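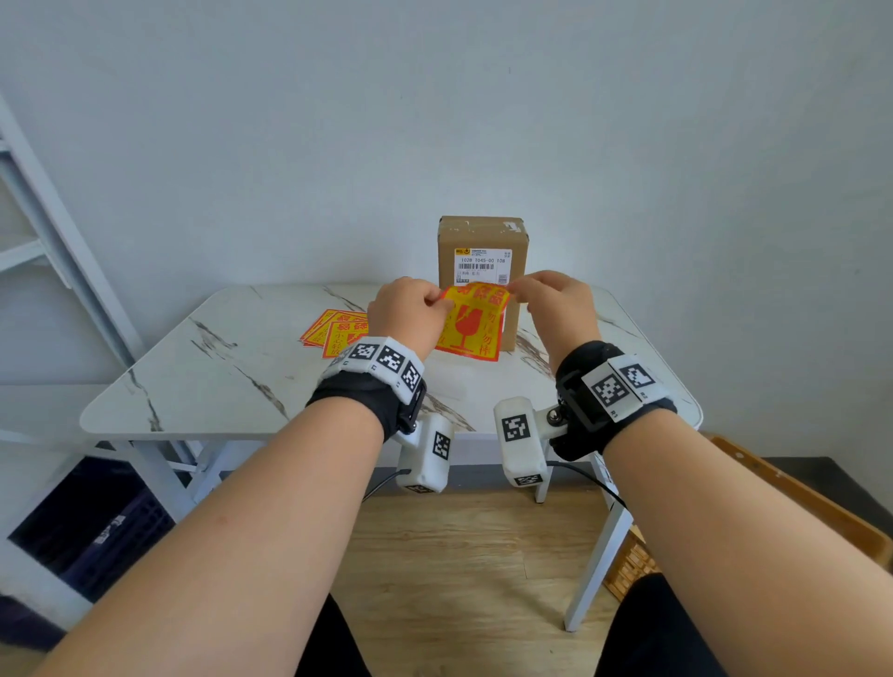
Harpreet McIntyre wanted to know if you can sit on it, and yes, you can! I sit on mine every morning to put my socks on. I'll get to the weight question further down, but that's the one I hear most, so there's your answer right at the top.

The Nogueira Blanket Chest
by Dimora
$1,006, with the lid and feet of your choice

I've been making blanket chests longer than I've been making anything else, and the Nogueira is the one I keep coming back to. It's solid black walnut all the way through, including the bottom panel (which most people will only ever see when they're hunting for a lost mitten). The corners are dovetailed by hand. The boards for the front are picked first, before anything else gets cut, so the grain runs straight across and carries on around both ends if the plank is long enough to let me do it. Usually it is. When it isn't I'll send you a note and we'll talk about what we've got.

It was drawn up for the foot of a queen bed. Forty-eight inches long, nineteen deep, twenty high with the standard feet on. I've seen it used in a front hall, under a big window, and as a coffee table by a couple who keep board games in it and seem very happy with the arrangement.

Lid

You get two choices here. The flat lid is one wide panel with a breadboard end on each side, so it can swell and shrink with the weather and stay flat while it does. The framed lid has a raised panel in the middle and looks a bit more old-fashioned. I like the flat one. My wife likes the framed one, and so does half of our mailing list, so please yourself.

Both lids overhang by a finger's width at the front so you can lift them without a handle. If you'd like a handle anyway I can fit a leather pull, just say so in the order notes.

Lid stay

I use the Jerkby soft-close stay, one on each side. You can let go of the lid anywhere and it comes down slowly. I used to fit a brass chain, and I still get asked for the chain because it looks nice, but I won't put one on a chest that's going to a house with small kids in it. Too many pinched fingers in my own family, mine included!

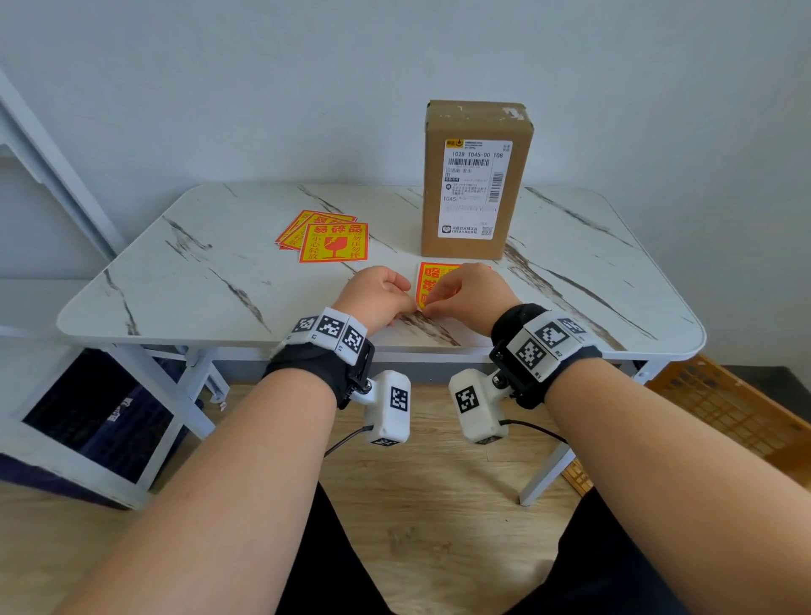

Tomás Nic Aodha wrote in to say that his stays felt stiff for the first week and then loosened up fine, and he'd been worried he had put something on wrong. He hadn't. They come tight. Open and close the lid a dozen times and you'll feel the difference, and if it's still too slow for you there's a small screw on the side of each arm that you can back off a quarter turn. Do both sides the same or the lid will twist a little on the way down.

Weight

218 pounds is what I load onto the lid for a full day before a chest leaves, spread along the middle, with the lid shut. I call that the sitting limit. It's a bench for one grown-up or a pile of children. It isn't a step stool, so please don't stand on it to change a light bulb (I know, I know, we all do it).

Finish

Every Nogueira gets four coats of Brullent, a wiping oil with some wax in it. It goes on thin with a rag and I leave it overnight between coats. Walnut hardly needs stain and I don't offer one. What you get is the color of the tree, a bit purple when it's fresh and then a warmer brown as the years go by. If you leave a lamp or a folded quilt on top for the first summer you may see a lighter or darker patch where it sat. Move things around every so often and it evens out.

The inside is left bare. Oil in a closed box smells like oil in a closed box for months, and then so do your sweaters.

Looking after it

Dust it with a dry cloth. If you spill something, wipe it up. Once a year, or whenever the top starts looking thirsty, put a teaspoon of Brullent on a clean rag, rub it in along the grain, wait ten minutes and rub off everything that's still shiny. Lay the rag out flat outside to dry when you're done. Oily rags left in a heap can heat up and catch fire, and that goes for any finishing oil, so don't skip it.

No spray polish, please. The silicone in some of those cans gets down into the wood and makes touch-ups a real headache later.

Options

Cedar bottom: a loose tray of cedar slats that drops in on top of the walnut. Smells wonderful. You can sand the slats lightly when the smell fades.
Sliding till: a shallow box that runs on rails near the top, handy for gloves or candles or the remote.
Feet: bracket feet (standard), plain block feet, or none at all if you want it low.
Initials: carved on the inside of the lid, up to four letters. I don't carve the outside anymore.
Lock: brass half-mortise, two keys. Can't be added after, so decide before you order.

Prices for the extras come up when you pick them. The feet and either lid are included.

Ordering and lead time

I cut walnut in batches. Orders in by 12 February 2020 go in with the next batch, and after that you're in the one behind it. I'll write to you when your boards are picked and again when the first coat is on. You can change your mind on lid, feet and till up to the first of those notes. Once the boards are cut it's a chest, and we're both committed!

I ask for half down when you order and the rest before it leaves the shop.

Delivery

The chest travels whole, wrapped in blankets, with a two-person crew who'll carry it to the room you want. Measure your stairs. Really do it, especially if there's a turn halfway up, and remember to take the depth of the chest with the lid overhang. Feet can go on at your end if the doorway is tight. They're held with bolts and I'll put the wrench in the till, or taped inside the lid if you haven't ordered a till.
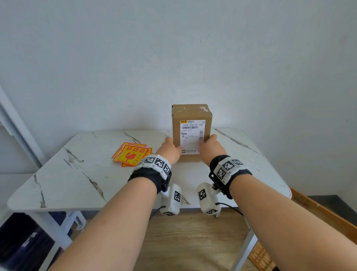
Cardboard carton with its shipping label, on a marble-patterned tabletop.

Spare parts

Replacement stays, keys, cedar slats and leather pulls are all kept in stock, and they fit every Nogueira I've made, the older ones included. Tell me the name the chest was ordered under and I'll match the hardware. Small tins of Brullent are on the finishes page.

Returns

If it doesn't suit the room, write to me inside of thirty days and I'll arrange a pickup. You pay the freight back and I refund the chest. Carved initials make it yours for good, I'm afraid, so with those I can only take it back if I've made a mistake. Spelling counts as a mistake, if it's mine.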